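Posted Aug 6, 2022

# Lemach two-handed bench robot, long-term review: good hands, bad grip release

We have had the Lemach on the bench since early July. I put off writing this up until we had a firm answer on the grip fault, and we now have most of one. If you are considering the machine for sorting, tidying or handling small household goods, read the section on the fault before you look at anything else, including the price.

## What we use it for

Our work is table clearing. The robot gets a set of everyday items on a cloth-covered table and has to pick them up one at a time and put them where the task list says. The list is called Peso in our shop and it has 130 item entries at the moment. Most of them are things you could buy at a grocery store or a drugstore. They were chosen because they are awkward: they roll, they squash, they are clear, or they are thin in one place and thick in another.

The machine arrived in two crates. Setup took us 2 days, most of it cable routing and arm calibration. The manual covers calibration well. It covers cables badly, and we ended up rerunning the right arm once because the first route pulled tight at full reach.

## What works

The hands are the reason to buy this. Finger control is smooth and the fingertips have enough give for soft items. Bread comes up without being crushed if you keep the force setting at the low end. Bottles lying flat are no trouble as long as there is room on both sides for the fingers to get down to the cloth.

Clear cups were a problem in the first week and are less of one now. That was a vision issue and the July software update helped a good deal. I would still keep strong light off the rim of anything transparent.

Arm motion is quiet and repeatable. We have not had a collision with the table that the arm itself caused. The control software is plain to look at, but it starts quickly and the logs are readable, which mattered a lot when things started going wrong.

## The fault

On a long run the right hand stopped letting go. It would pick an item up, carry it to the drop point, report an open hand in the log, and keep holding. The arm then went on to the next step with the item still in its fingers. The first time, it took a plastic bottle back across the table and swept two other items onto the floor.

We stopped the run and checked the obvious things. The cables were seated and the hand opened normally from the manual panel. After a restart it behaved for the rest of the day, and then it did it again the next morning.

Over the next stretch we ran 2,000 pick-and-place cycles with a mixed set of items and logged every release. The hand reported a release it had not made 335 times. The failures were not spread evenly. Wide items such as the bun and the bottles accounted for few of them. Small items with narrow handles were the worst by a long way.

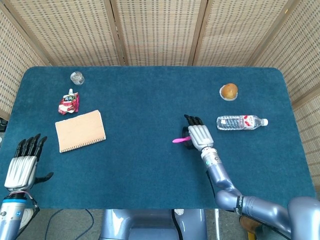 Kemppainen had told us by phone that they saw the same pattern on their own unit, that it got worse the longer the hand stayed powered, and that nobody should reach in to free an item while the arm was live, whatever the screen said about the hand being open.

We agree with that last point completely. The software treats "open" as a command that was sent. It does not check finger position before it marks the step as done. An operator who trusts the log will believe the hand is empty, and may put their own hand next to it. We had one near miss of this kind. The fingers closed again on the next command while an operator was pulling the item out. There was no injury, but the force setting was low that day, and I would not want to repeat it at a higher one.

## What Lemach did about it

Support answered the same day and asked for logs, which we sent. Their first suggestion was to recalibrate the fingers every morning. We did, and saw no difference in the failure count.

Their second suggestion was a revised hand controller, made by Candard. Swapping it took most of an afternoon. The wrist cover comes off easily enough, but the connector behind it is hard to reach and has no keying, so mark it before you pull it.

Since the swap we have seen far fewer false releases, though they have not gone away. We have not yet repeated the full test, so I will not give a figure. Lemach says a position check on release is planned for a later software version. They did not give a date.

Until then we run with these rules:

- Power to the arm is cut before anyone reaches over the table.
- The force setting stays at the low end for all Peso items.
- The hand is powered down between runs, including short breaks.
- A release counts only when the operator has seen the item leave the fingers.

The last rule slows everything down. It also means the machine can't be left to run by itself, and unattended running was half the reason we bought it.

## Should you buy one

For supervised work, with someone watching the table and a stop button within reach, it is a capable robot with very good hands. I would buy the current version with the Candard controller fitted and ask for that in writing on the order.

For unattended work, no. A hand that can't tell whether it has let go should not be left alone with anything breakable, or near people who don't know about the fault. I will rerun the release test when the new software comes out and post the numbers on this page.

Rating: 3 out of 5. It would be a 4 with a working position check.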